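March, late afternoon

Spent most of today on the pose stream from the hand-held grippers, which has been drifting again. I told myself I would finish the planner merge first. I didn't.

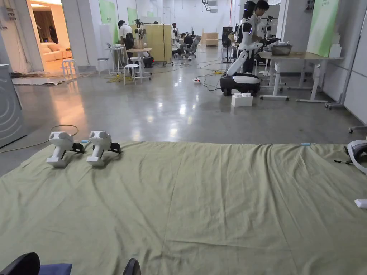
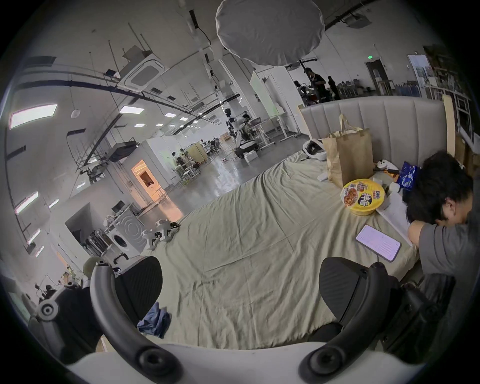

Hand-held grippers on the floor and at the bed.

Written by the perception and tooling engineer, Macaraeg project

Started with the replay tool. Plisus still loads a session from the beginning every time you change one parameter, so each try costs me a coffee's worth of waiting. I added a start offset and a cache for the decoded frames. It should have been in there months ago. After that I could step through a bad stretch without losing my place.

The drift comes in on the bed task. Plain sheet fills the lower half of the view, the tracker finds very little to hold on to, and it leans on the background. The background has people in it. When one of them moves, the tracker takes that as the gripper moving. I raised the feature limit to 600 and it got slower and no better. Then I put the limit back and masked out people before feature selection. That helped on 5 of the 11 sessions I tried. The other six have something else wrong with them, and I think it is the clock offset between the camera and the inertial unit. Caritz estimates that once at startup and never looks at it again.

Wrote a small script to fit the offset over a sliding window. First version had the sign backward and I lost an hour to it. Second version gives a curve that creeps upward through a session, which fits with the idea but doesn't prove it. I want to see the same curve from a second device before I change anything in Caritz.

On the humanoid side, the arm planner still pauses before a reach when the target is close to the table edge. I read the logs. The collision check is padding the table by 5 centimeters on every side, including the top, so a tray near the edge counts as inside the table. The padding is a single number in the config. It needs to be one number per face. I opened a ticket and left the number alone, as the Takosport demo branch reads the same file and I don't want to break that this week.

Planner merge is still open. Two conflicts left, both in the gripper state messages. Someone renamed a field and I have to find out which side is right.

Tomorrow: offset curve from the second device, then the merge. Also clear out the log disk, it was nearly full when I left.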